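Folding update from the Skelton bench

So it's June, it's freezing in the lab, and I finally have something to report on the folding work! Those of you who read the last newsletter will remember I was grumbling about grasps. The arm would reach for a sleeve, close on it, and come up with a lot more shirt than I'd asked for. Our old method picked the grab point from the overhead view alone, and a sleeve seen from above is a pretty vague sort of thing.

The new method (we're calling it Peltden, after the street my flat's on, long story) hands the last bit of the approach over to the wrist view. The overhead view gets the fingers close, then a small network looks at the cloth from right up against it and nudges the grab point before they close. I trained it on 291 grasps that I labelled myself over far too many cups of tea.
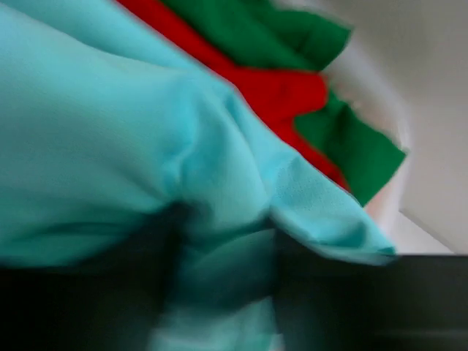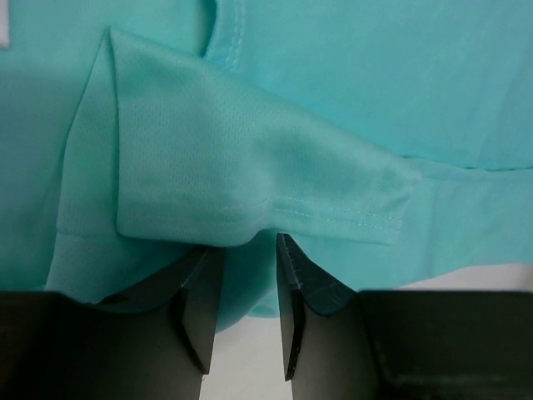
What I really wanted to know was which cues the network leans on once it's in that close. My bet was colour, seeing as we use such bright gear. Wrong! I turned everything grey and it hardly minded. What it does care about is stitching. On the turquoise T-shirt, the double line of stitches along the sleeve cuff is about as good a landmark as you could ask for, and when I blurred lines like that out of the input the grab point started wandering all over the place. The tiny dots in the fabric seem to help a bit too, though I wouldn't swear to that yet.

Now for the numbers. We ran 50 attempts with each method on the same set of shirts. The old one got a clean single-sleeve grasp on 26 of them and the new one got 40, which had me doing a little dance next to the emergency stop. Most of the misses were on sleeves already tucked under the body, and I don't think any amount of clever looking is going to fix those. They need a shake or a flick first.

Next up is towels, then the Ikberg fabric set once it's through customs. Van Leeuwen have also offered us time on their second arm over winter, so I'm hoping to get the training set up to 372 grasps and find out if the gains hold on a different gripper. If you've got old footy jerseys or anything with an odd hem, drop them in the tub by my desk. Clean ones please!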